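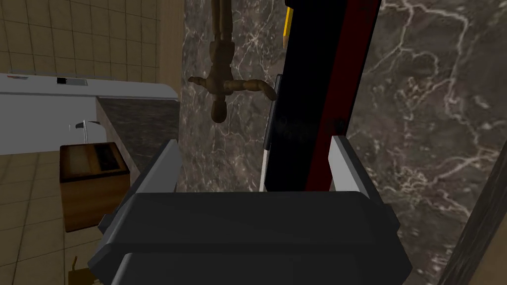
Nisbet sim, episode 314, gripper view. Box in the fingers and leaning right.

August 16, 2025

Okay, the force stop. I'm writing this up while I'm still cross about it, so it'll be long.

Short version for anyone skimming: the software stop did not trip when it should have in the Nisbet run, and it's the same stop code we were going to put on the bench arm. So the bench arm stays off until this is sorted. I've pulled the key and it's in the grey drawer. Please leave it there, even if you "just want to home it".

Longer version. I left the overnight batch going with the new grasp settings from Devivico (that's our planner branch, for future me who will have forgotten what we called it). Most of it looked fine in the log this morning. Then 314 had a squeeze force that climbed to 43 N and simply sat there for 9 seconds, with the arm still trying to drive sideways. The limit is set to 25! The stop flag stayed at zero the whole time. No warning, no line in the log, and the episode got marked as a success at the end, which I find almost more annoying than the fault.

First thought was the box. It's got that dark grey piece sticking out of its left side, and I've never trusted the collision shape on it, so I figured the left finger was catching and giving us a rubbish force number. Spent far too long on that. Swapped the collision shape for a plain block and replayed with the same seed: same climb, same flat line, same silent stop. Put the original back. Whatever is going on with that side piece (I do still want to look at it), it doesn't explain a stop that doesn't stop.

Second thought was the upside-down faucet behind the box, because when something in a scene looks wrong it's very tempting to blame it for everything. I checked the contact list, and the arm never touched it in that episode. The faucet's orientation is its own ticket now. Moving on.

What I think it is: when the scene reloads between episodes, the watcher process (Bridholm) reconnects to the gripper topic, but it keeps the old timestamp from before the reload. Sim time goes back to zero. Every new force reading then looks older than the last one it saw, so it throws them all away as stale. It's sitting there perfectly happy, heartbeat green, reading nothing at all. It comes good again once sim time passes the old stamp, which would explain why we only see it sometimes. A long episode followed by a short one is the bad combination. Episode 313 was a long one.

Checked this by hand in the afternoon. Ran one long episode, reloaded, then commanded a hard close on the box. No stop. Restarted Bridholm, same hard close, and it tripped straight away at 25. Did the whole thing again to be sure and got the same result both ways. That's good enough for me to call it the cause of the missed stop. Why the force climbed in the first place I don't know yet, and I'd rather not guess in here.

Rang Hauke Meinecke, who wrote the watcher back in May, and he groaned before I'd even finished the sentence. He says the stale check was put in for the Herero trolley, where the clock never goes backwards, and he copied it across without thinking about reloads. Fair enough, I reviewed it and I didn't think about it either. He pointed out the bench arm's clock could jump too, if the controller gets power cycled while the laptop stays up. We do that all the time!

Done today:
Bench arm locked out, key in drawer, tag on the controller.
Overnight batch stopped. Results from this batch are not to be used for the grasp numbers until they've been rechecked, since any episode after a long one ran without a working stop.
Logged a ticket for the watcher and a separate one for the success marking.

Still to do:
Hauke is changing the watcher so a backwards clock counts as a fault and trips the stop. Heartbeat should only go green if fresh readings are coming in.
I want a reload test that does the hard close on purpose and fails loudly.
Find out why the squeeze climbed. Start with the Devivico settings, and try the old ones on the same seed.
Have a proper look at the side piece on the box.

The hardware e-stop on the bench is wired separately and I tested it before locking out. It's fine.

Seed and logs are in the Nisbet folder under 2_force_stop. Don't tidy them up please.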